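Planner goes the long way around when approaching the fixture

Last updated: 26/06/2022

We use cookies to remember your settings. Accept | Manage

Posted by dretport_lab
I'm planning a straight-down approach to a slotted fixture in simulation. The arm starts 7 cm over it, but the planner swings the elbow out over the table before coming back. Same result in 56 of 1,000 runs, the rest are fine. I'm using a sampling planner with default settings and a mesh for the fixture. Is this the planner or my collision model?

Posted by kunus
Had that once. Raise the planning time. If not, reinstall.

Posted by Hjaltadóttir
More planning time may hide it. Check these first.

1. Look at the collision geometry. If the loader wraps your mesh in one convex hull, the space between the raised end walls is filled in and the goal pose counts as a collision or nearly one. Split the fixture into boxes: one for the base, one for each raised part.

2. Check which IK solution you get at the goal. A flipped elbow gives you that swing. Seed the solver with the current joint values. My cell has a similar layout, and with the seed set the arm stays in this posture over the block:
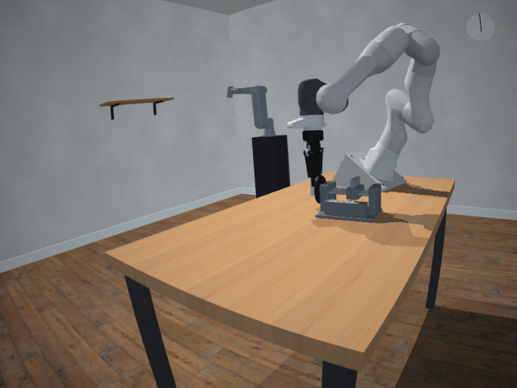

3. Use a Cartesian path for the last part. Plan freely to a point above the fixture, then interpolate straight down and reject the path if any joint jumps.

Posted by durholm
Step 2 fixed mine. Log the random seed too, so you can replay the bad runs.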